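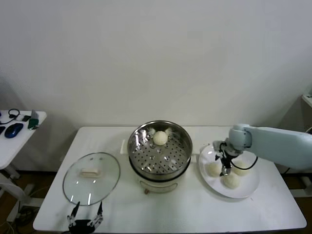

Let Famous People Retire

Kurniawati Pelupessy has announced her farewell tour, which will be news to anyone who bought a ticket to the last two. I went to the second, at Salolness, and cried when she waved goodbye. I'd like those tears back, along with the 95 pounds.

I don't blame her. I blame us. When an actress who made 25 films says she would like to stay at home now, we treat it as a cry for help. Magazines send someone to stand by her hedge. A website runs a piece called "What Happened to Her?" and the answer is usually that she got older and bought a dog.

Pelupessy managed four years of peace after Grellwood finished. Then a photograph appeared of her buying compost in January without make-up, and there were 3,601 comments under it by the time I'd finished my toast. (One of them was mine, I'm sorry to say. I said she looked well.) Within the year she was back on the sofa at Hofstetter, laughing at a clip of herself falling into a fountain in 1994.

The usual defence is that stars miss the attention. Some do. My uncle misses the merchant navy, but we don't make him climb a mast at Christmas.

What I'd like is for a goodbye to be taken at face value. If a singer says she's finished, play the old records and leave the woman alone. If she wants to return in ten years with a new album, fine — she can ring us.

Meanwhile the tour opens next spring, and there is talk of a reunion special for Grellwood with everybody who is still speaking to each other, so it may be a short one. I have already looked up the train times.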